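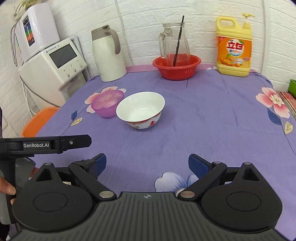 餐桌一角：白瓷碗、紫红色塑料碗，后排是保温壶和红色塑料盆。

桌布换成紫蓝底大花这块之后，桌上的东西也跟着重排了一遍。记录一下尺寸、清洗和摆放的做法，以后再换的时候可以直接查，省得重新量。

先说桌布。面料是在网上按米裁的，店铺叫 Flarkix，页面上写的是聚酯，不带防水涂层。买之前比较过两种方案，一种是软玻璃（透明PVC垫），一种是覆膜布。软玻璃的问题在于平整度，冬天变硬，边角翘起，碗放在翘起的位置会晃；另外热壶底放上去容易留圈，擦不掉。覆膜布擦起来省事，但折痕非常顽固，折叠寄过来的那种，铺一个月还能看到十字线。普通布料没有这些问题，缺点是吸水，汤洒上去要马上处理。权衡之后选了普通布料，代价是洗得勤一些。

裁布时长边每侧留了13厘米下垂。再长，坐下来会搭在腿上，起身时容易带动桌布；再短，风扇一开就会掀边。靠墙一侧不需要下垂，往回折一道压在桌沿上就行。

花型方面没有太多讲究。大花比碎花耐脏，浅色花瓣上沾了酱油还是看得出来，深色底上基本看不出来。叶子有深蓝和米色两种，米色那种印了细叶脉，近看有点像渗进去的茶渍，头两天我擦过两次才确认是印花。裁的时候没有对花，右边和左边的花位不对称，不影响使用。

折痕的问题。布铺上去会有浅褶，用手往外抹能抹掉一部分，剩下的要靠熨。聚酯面料熨斗温度开低档，垫一层湿棉布，从中间往两侧走。我一般不熨，洗完甩干时间调短，趁潮直接铺，让它自己垂平。褶子留一点没有关系，碗底能放稳即可。

再说洗。第一次下水单独洗，冷水，看掉不掉色。这块掉得不多，盆里的水略微发紫，第二次就清了。之后和深色衣物一起洗，洗衣机用的是 Brustus，选快洗程序，转速400。转速再高，布会拧成一股，取出来褶子很深。不放柔顺剂，柔顺剂会让布面变滑，桌布在光面桌子上会跑。跑位可以用防滑网垫解决，剪四小块垫在桌角，不用整张铺。

油渍处理：先用纸吸，不要擦，擦会把油推开。然后点一滴洗洁精，用指腹打圈，放十分钟再过水。辣油类的红色素比较麻烦，洗过之后还有淡淡的橙色，拿去晒，晒两个下午会淡很多。带漂白成分的产品没有用过，怕底色受影响。

下面是桌上的器具。

白瓷碗是敞口碗，碗沿外撇，外壁口沿下有一圈红色装饰带，碗身上印了一个红色的汉字样式的图案。这种碗的优点是好拿，外撇的口沿手指可以勾住，盛热汤时不至于烫手；缺点是叠放重心偏高，叠到第四个以上就不稳，柜子门开关稍重一点会响。外撇碗的实际可用容量比看上去小，这只装满到碗口是708毫升，我是放在厨房秤上加水称出来的，正常吃面不会装到这个位置，要留出两指的余量。

印花的位置值得留意一下。釉上彩的图案在釉层外面，用手摸有轻微的凸起，长期用钢丝球会磨花；釉下彩摸起来是平的。分不清的时候一律用海绵。微波炉方面，带金边银边的不能进，这只没有金属描边，加热剩饭一直用它。另外碗底没有上釉的那一圈（圈足）会藏水，洗完倒扣要斜着靠，完全扣平的话，第二天拿起来桌布上会有一圈水印。

紫红色塑料碗是半透明的，放在花上面，能隐约看到底下的花色。塑料碗在这个家里的定位是备料和装水果，不装热油，不进微波炉。买的时候看过碗底标识，PP的耐温比较好，PS的倒开水会变形，也容易脆裂。没有标识的就按不耐热处理。塑料碗最常见的问题是挂油，洗完摸着还是黏的，用温水加一点小苏打泡一会儿再洗，比反复挤洗洁精有效。染色也是常见问题，装过切好的番茄或者拌过辣椒的，不及时洗会留色，紫红色的碗本身颜色深，看不大出来，这也是当时没有选白色的原因。

两只碗一前一后放，瓷碗在前，塑料碗在左后方，平时盛饭和备料的顺序是反过来的，先用塑料碗，再用瓷碗。这一点还没有调整好，可能下次会换位置。

保温壶是米白色的壶身，上部和提手是灰褐色。壶身往下逐渐变宽，重心低，放在桌布上不容易倒，这是当时选它的主要理由。保温壶分玻璃内胆和不锈钢内胆，玻璃胆保温好，怕磕；不锈钢胆耐摔，重一些。我这只是玻璃胆。测过一次：早上七点灌入开水，出门，晚上七点回来量，还有70多度，泡绿茶可以直接用。测的时候壶是装满的，只装半壶会凉得快很多。灌水之前先用少量开水预热内胆，晃一晃倒掉，再灌满，差别能量出来。

除垢的方法是白醋加温水，比例一比三，灌进去放一个小时，倒掉再用清水涮三遍。柠檬酸也可以，没有醋味，用量看水垢厚度，一小勺通常够。内胆底部的白色片状物基本都是水垢，与内胆脱落是两回事；如果倒出来的是发亮的薄片，就要换胆。玻璃胆不要用硬毛刷，不要骤冷骤热，刚倒空热水的壶放凉再冲自来水。

壶盖的密封圈每个月拆一次。拆的时候用牙签从边上挑，不要用刀尖。密封圈下面那道槽很容易积东西，闻起来有闷味的壶多半是这里的问题。装回去以后灌半壶水倾斜一下，看有没有渗漏。密封圈用久了会变硬，单买配件要量内外径，两个数都要对上。

后排中间是红色塑料盆，圆的，宽边，侧面有小的条形孔。有孔的盆不能当盛水的容器用，我拿它当托盘兼收纳，壶和杯子这类容易碰倒的东西放进去，盆沿能挡一下。宽沿还有一个好处，单手端的时候拇指能压住，整盆搬到厨房再搬回来，擦桌子时少跑几趟。擦洗要注意孔的内侧，抹布进不去，用旧牙刷。

盆里放的是透明玻璃壶，把手也是透明的，比较粗。里面斜插着一根黑色的细长棒，拿东西时顺手，位置固定之后就没有再动过。玻璃壶装凉白开用，夏天用得多。透明容器的缺点是水痕明显，自来水硬度高的地方，自然晾干必然有白点。处理办法是洗完用超细纤维布擦一遍，或者最后一遍用凉白开过水。口部是圆形敞口，手能伸进去洗到底，窄口壶要用长刷，这一条在买壶的时候优先级可以放高。

玻璃壶耐不耐热要看材质。高硼硅玻璃能承受较大的温差，钠钙玻璃不行。外观上很难区分，包装上一般有写，没有写就按钠钙处理，开水放到不烫手再倒。粗把手和壶身连接处是应力比较集中的地方，见到有细裂纹就停用，不要心存侥幸继续装热水。

靠墙的处理。墙面是白色的仿砖凹凸纹，凹缝容易落灰，油烟飘过来会粘在缝里发黄。器具贴墙放，擦墙的时候要全部挪开，很麻烦，所以后排的东西和墙之间留了一点缝隙，刚好够伸进一块抹布。清洁用拧得半干的布顺着砖缝横向走，再竖向走，不要喷太多水，水会顺着缝流到桌布上。顽固的地方用软毛刷蘸稀释的中性清洁剂。擦完用干布再过一遍，这种凸纹墙的接缝处如果长期潮湿，边缘会起翘。

整张桌子的摆放原则是：高的放后面，常用的放中间，右半边尽量空着。右半边是实际吃饭和摊开东西的地方，一个人吃饭，再加一本书或者一个平板，大致需要半张桌面。之前右边也放过调料架，后来拿走了，吃一顿饭要挪两次，不合理。

光线方面顺带记一句。原来那盏吸顶灯在白瓷碗的釉面上有很亮的反光，低头吃饭会晃眼。后来换了一盏带扩散罩的，型号是 Srivastava，显色指数标称90，菜的颜色比之前正常，釉面上的反光还有，面积小了，可以接受。色温选的是中性白，偏暖的光打在紫蓝色桌布上会发灰，试过，退掉了。

维护周期目前是这样安排的：桌布每周四晚上换洗，最长可以拖到十天；塑料碗的小苏打浸泡一个月两次；保温壶除垢每个月一次，和拆密封圈放在同一天；红盆的孔跟着厨房大扫除走，没有固定时间；墙面两个月一次。器具清洗的顺序是先玻璃、后瓷、再塑料，油污少的在前，同一盆水可以用得久一点。

还有两件没有解决的事。一是桌布靠墙那侧往回折的一道，时间长了会松，用过夹子，夹子太厚，桌子就推不到墙边。打算试试薄的磁吸片，桌面下方要先贴一块铁片，厚度还在找。二是保温壶提手那一侧的朝向，提手朝右，左手拿杯子时比较顺，换成右手拿杯子就要转一下壶。家里两个人习惯不一样，暂时以早上先用的人为准。

备用的那块桌布是灰色格子，尺寸相同，收在 Window 系列的抽屉盒里，卷着放，没有折。卷芯用的是保鲜膜用完剩下的纸筒，长度不够，两根接起来，中间缠一圈胶带。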